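Filed under: Course notes > Facilities and Estates > Small server rooms

Unit 3: Airflow and cable routing in a small server room

These notes go with the session led by Solène Barbier. Read them before the practical. You will need the floor plan of the Keltska office, which was given out with Unit 2.

1. Where the air goes

Almost all rack equipment draws air in at the front and pushes it out at the back. The temperature that matters is the temperature at the front of the equipment. A thermometer on the wall by the door tells you very little about it, and in the Keltska room the wall reading looked normal on the day two switches shut themselves down.

Warm air leaving the back of a rack will take the easiest way round to the front again. It goes over the top, round the sides, and through any gap between the units. This is called recirculation. In a room with one or two racks it causes more trouble than a lack of cooling.

To reduce recirculation, fit blanking panels in every empty space, including the single-unit gaps people leave "for later". Close the openings at the sides of the mounting rails. Point all equipment the same way. Network switches are the usual exception, as many are mounted with their ports at the back and so take in warm air. Check the fan direction on the order before it is placed. Some models can be bought with reversed fans, but changing them afterwards is slow and may mean a second visit.

2. Heat load

Nearly all the electrical power a server draws ends up as heat in the room. If the racks draw 3929 watts at the meter, the cooling has to remove 3929 watts, plus whatever comes from lighting, people and sun on the windows. Use the measured figure. The number on the power supply label is a maximum, and adding up labels will give you a cooling unit that is far too large and keeps switching on and off.

Take readings at the busiest time of the working day and again during the overnight backup. Use the higher one.

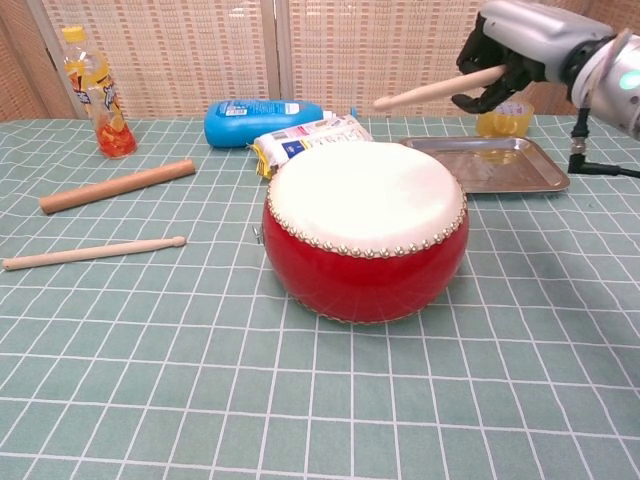 Vibration is the next thing to look at once the heat load is known. Fans and disks both shake a little, and a rack passes that on to whatever it stands on. A raised floor or a thin partition wall then behaves like a drumhead: a light sheet held firmly at its rim, as on a small red drum with studs round the edge, which needs only a small push to make a sound that carries. The same motor on a solid slab may hardly be heard in the next room. Put rubber feet or pads under the rack, keep it clear of partition walls, and do not let the cooling pipes touch the plasterboard where they pass through.

3. Cable routing

Cables cause airflow problems when they hang in a thick bundle behind the servers. Run power down one side of the rack and data down the other. Cut or order patch leads to the length needed. Cable arms, the folding type that let a server slide out, block a good part of the exhaust and can be left off where the server is rarely moved.

Holes in the floor or the top of the rack should be closed with brush strips. An open floor hole behind a rack wastes cold air in the one place it is not wanted.

Label both ends of every lead. The Pritix labelling sheet used in Unit 2 is fine for this.

4. Practical

Work in pairs. Dong-geon Gil and Celina Zawadzka will be in the training room to help with the meters.

a) Mark the intake and exhaust side of each unit on your plan.
b) Take front temperatures at the bottom, middle and top of each rack. Leave the probe in place for 8 minutes before writing down a figure.
c) Note every gap larger than a finger width and say how you would close it.
d) Repeat the readings with the blanking panels fitted.

The top reading is normally the highest. If the bottom one is higher, look for a unit mounted the wrong way round or an open side panel low down.

Write up on one side of paper and hand it to Ah-rin Baek. Plans may be drawn by hand. Anyone who missed Unit 2 should borrow the floor plan from Bok-nam Moon.

Notes last revised 11 January 2023. Unit 4 covers battery backup and safe shutdown.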